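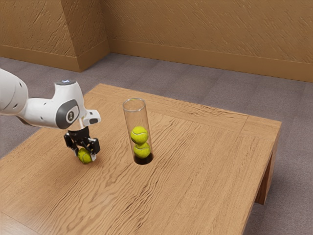
Tennis balls, with a tall clear container on a wooden table.

Lucero upsets Sonstead in Skistcombe Cup final

SKISTCOMBE - Ninth-seeded Lucero beat top-seeded Sonstead in the final of the Skistcombe Cup at Truvia Park, taking the deciding doubles in a third-set tiebreak and ending a title run that Sonstead had come to treat as a standing appointment.

The paid crowd was 508. Truvia Park has bleacher seating for 200. The difference stood along the fence, sat on coolers or watched from the parking lot, where the view of the far baseline is excellent and the view of everything else is a hedge.

Sonstead had won the cup in each of the past 5 springs and arrived in new warmups with the word "Champions" across the back. The lettering remains accurate in a historical sense.

The Sharks, as Lucero calls itself despite being a long drive from any ocean, looked ready to go home early. They dropped the opening doubles in less time than it took the concession stand to light its grill. Their second pair fared better, mostly by hitting everything high and down the middle, a strategy with no admirers on the Sonstead bench and a good record against the Sonstead backhand.

Singles play turned the afternoon. Sonstead's top player won comfortably, barely speaking, and was back in a folding chair with a sandwich before the other courts had finished a set. Farther down the lineup things were less tidy. Lucero's lowest-ranked singles player, a sophomore left-hander who made the traveling squad when a teammate sprained an ankle, lost the first set, broke a string, borrowed a racket from the opposing team and won the next two with it. Sonstead got the racket back afterward and did not look pleased to have it.

That left the match level and the cup riding on the last doubles, which began in late light and a rising wind. Under tournament rules the decider goes on the show court. The show court had a puddle behind the service line left over from the morning's rain, and two squeegees and a leaf blower failed to persuade it to leave. Play moved to Court 9, up the hill, and so did the crowd, carrying the coolers.

Court 9 has no bleachers and no scoreboard. It does have a slight slope, which regulars insist is a myth and which both teams spent the changeovers discussing. Sonstead took the first set from the uphill end. Lucero took the second from the same end. The third went to a tiebreak, where Sonstead saved one match point with a volley off the frame and another with a lob that the wind carried in from somewhere over the playground.

The third match point was a double fault. It was a quiet finish, and for a moment both teams stood waiting for something more official to happen. Then the Lucero bench came through the gate, which opens inward, and there was a short delay while the players already on the court let them in.

"We came here hoping to play a close one and get a T-shirt," the Lucero coach said. "They were out of T-shirts, so this worked out."

The Sonstead coach praised the winners, thanked the hosts and asked whether anyone planned to do something about the hill.

Lucero will keep the cup for a year. It is silver plate, dented on one side, and engraved with the name of every winner, with Sonstead's most recent entries taking up so much of the base that the engraver has been asked to look into a second one. The winners rode home with it belted into a seat on the bus.

For Sonstead, the loss came at the end of a spring in which it had not dropped a team match. The side still qualifies for the regional tournament in May and will likely be seeded first there, a distinction its players may now regard with some suspicion. Lucero also qualifies, and the draw could bring the two together again as early as the second round.

In the consolation final, Skistcombe beat its own second team, a result that organizers described as a good day for Skistcombe. The second team asked for a recount of the opening set and was turned down.

The puddle on the show court was still there when the lights went off. A drain is scheduled to go in before next year's tournament. It was scheduled to go in before this one, too.

RELATED ITEMS
Skistcombe softball drops opener, finds missing base
Truvia Park court repairs pushed back to June
Lucero golfers finish second in field of two
Sonstead names new rowing coach, seeks river access

Get local scores by email every morning. Sign up for our free newsletter. You can unsubscribe at any time.

Contact the sports desk | Corrections | Copyright, all rights reserved | Back to top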